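How to Load a Small Dish Rack So Everything Dries

Search this site Search Go

Reading time: 3 min

When I moved to my present apartment, the kitchen had no dishwasher and only a short piece of counter beside the sink. I bought a wire rack of the simplest kind and for the first months I used it badly. I put things where there was space, the cups fell on the plates, and in the morning I found water standing in the bottom of half of them. The method below is what I do now. It is meant for a small rack, for one or two persons, and for a mixed set of dishes.

Before you wash

Clear the rack completely. Yesterday's dishes go to the cupboard first, even if you are tired. If you leave them, the new dishes drip on the dry ones and you must begin again.

Then put the rack at the back of the counter, with free space in front of it. This free space is important. You need a place where the washed pieces can wait while you decide the order. I lay a folded towel there when the counter is cold stone, but on a smooth tabletop it is not necessary.

Look at your rack and find its two parts. Most small racks have a flat part, made of parallel wires, and a part with standing prongs. The prongs hold anything that should stand on its edge. The flat part is for anything that should stand upside down.
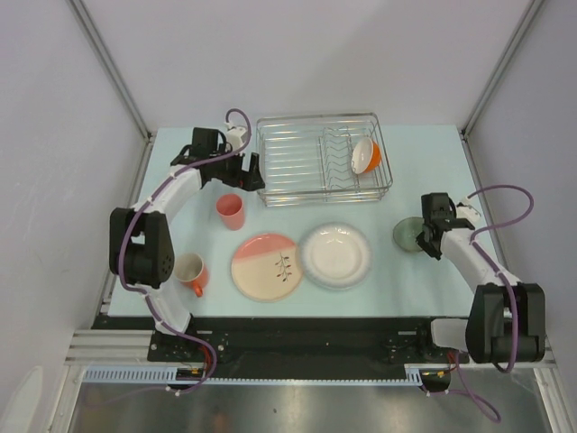
Hanna Chornovol wrote to me that she does not agree about the bowls: in her house every bowl goes upside down on the flat wires, and the prongs are kept strictly for plates, otherwise the last plate has no place and ends up leaning on the wall.

I understand her point, and with a deep bowl she is right. But a bowl tilted on its side between the prongs lets the air come in, and it takes less of the flat part, where I want my cups. Try both ways with your own bowls. If the bowl rocks when you touch it with one finger, the prongs are too narrow for it.

The order

1. Plates first. Start from the end of the prongs which is farthest from your hand. Large plates go behind, small plates in front, all of them facing the same direction. Leave one empty gap between two plates if you have enough prongs.

2. Bowls second. A shallow bowl can stand tilted after the last plate. Its open side should look a little down, so the water runs out and does not collect inside.

3. Cups and mugs last. Place them upside down on the flat wires. Turn the mug handles to the outside — it is easier to take them later, and they do not knock against each other. Plastic cups are light, so I put them in a corner where a heavier mug keeps them from sliding.

Mugs with a deep ring under the base keep a small lake there when they are upside down. Tip each one for a moment after ten minutes, or wipe the ring with the corner of a towel.

If the rack is too small

Do not build a second floor of dishes on top of the first. I did it for a long time and I lost a good plate, a wedding gift, on a Tuesday evening. It is better to wash in 2 rounds. Wash the plates and bowls, dry them by hand, and give the whole rack to the cups and the pan.

Care of the rack

Once a week I turn the rack over and wash the wires with warm water and a little vinegar, especially the places where the prongs meet the base. Dry it with a cloth before you put it back.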